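Nidcombe library adds evening book club for translated fiction

The Nidcombe library will start a second book club in October, this one given over to fiction in translation. The group will meet once a month at 7 p.m. in the upstairs reading room. It is free, and a library card is not required to attend.

The library's existing club meets in the mornings and has had a waiting list since spring. According to the library, 48 people asked to be told about an evening group, and 33 of them said they would like to read books first published in a language other than English.

The first title is "The Salt Ledger," a short novel set in the harbor town of Pistau during a winter when the ferries stop running. The story follows two sisters who keep the accounts for rival fish merchants and have not spoken in years. It runs just under 200 pages, and the library chose it partly for its length. Copies are being supplied by Ostar, the small press that published the English edition.

The library has ordered 50 copies. They can be picked up at the front desk beginning in September and kept until the night of the meeting. A large-print edition is available on request. The audiobook can be borrowed through the library's app, although only a few people can have it out at the same time.

Later meetings will take up a collection of ghost stories and a family saga told in letters. Members will vote on the books for the new year at the December meeting. Suggestions can be left in the box by the returns slot, and any title put forward must be in print in English.

Each meeting will last 90 minutes. The first part is set aside for general discussion, and the last half hour will look at one chapter in detail, with the translator's note read aloud where the book has one. Readers who have not finished are welcome but should expect to hear the ending talked about.

Sign-up is at the front desk or by phone during opening hours.

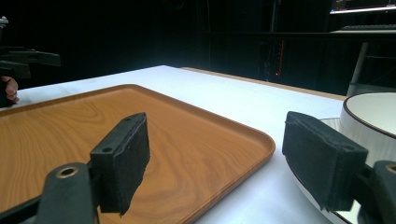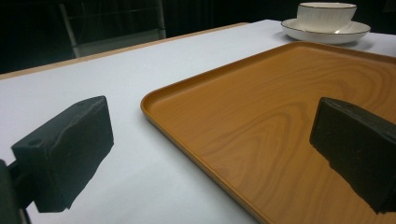 Demirtaş wrote in to say that the morning club read "The Salt Ledger" two years ago and split over the last chapter, and that new readers should go back to the first ferry scene before the meeting, as it reads very differently the second time.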